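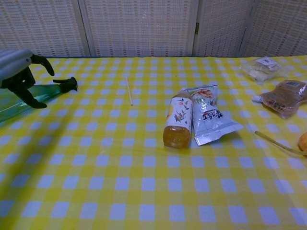
Why do people find it so hard to let go of a grudge, even when the person who hurt them has said sorry?

Most of the people we asked said an apology came too late or left out the part that mattered to them, so they went on replaying the event as if nothing had been said.

Forgiveness After an Apology: Report on a Survey in Flovmont
Hatice Tatlı and Dean Whiteley
Practical Theology, second-year project
July 19, 2020

Background

Our course spent four weeks on forgiveness in the Gospels, mainly the parable of the unforgiving servant in Matthew 18 and the story of the lost son in Luke 15. In class we kept coming back to the older brother in Luke. He has not been harmed directly, his father explains himself kindly, and he still stands outside the house. The story stops before we learn if he goes in. We wanted to know how churchgoers deal with the same kind of anger.

Method

We wrote a short questionnaire with 14 items and one open question: "Describe a time someone apologized to you and it did not help." Three churches in Flovmont and one in Matley agreed to put the link in their newsletters, which together go to 3190 addresses. The form was open for most of December. We received 363 completed forms. Dean then did longer phone interviews with nine people who had left a number.

Hatice sorted the open answers by hand. We first tried the coding scheme from the Oditz reader, but it treats forgiving and reconciling as one step, and many answers clearly kept them apart. We made our own scheme with six headings and went through all the answers again.

Results

Family came up far more than anything else. Parents and siblings were named most, then former spouses. Disputes inside the church were fewer than we expected, although the answers about them were the longest.

Of the 363 people, 90 said they had forgiven someone and still did not want to see that person. Several quoted the "seventy times seven" verse and said it made them feel guilty. One woman, interviewed by phone, had prayed for her brother every night for years – she could not say if that counted as forgiving him.

Inheritance was a common cause. So were things said at funerals. In two interviews the apology came by letter, and both people had kept the letter without answering it.

Older people did not report forgiving more easily than younger ones. We had guessed they would.

Problems

The people who answered chose to answer, so those with a strong story are probably overrepresented. Our question also asked only about apologies that failed. Our supervisor, Dr. Pasaribu, pointed this out after the form had gone live, and it was too late to change it. The Matley church sent its newsletter a week after the others, and we got few replies from there.

Next steps

Hatice plans to use the interviews in her final-year paper on Luke 15. Dean would like to run the survey again with a second open question about apologies that did help. The blank questionnaire and the six headings are in the appendix.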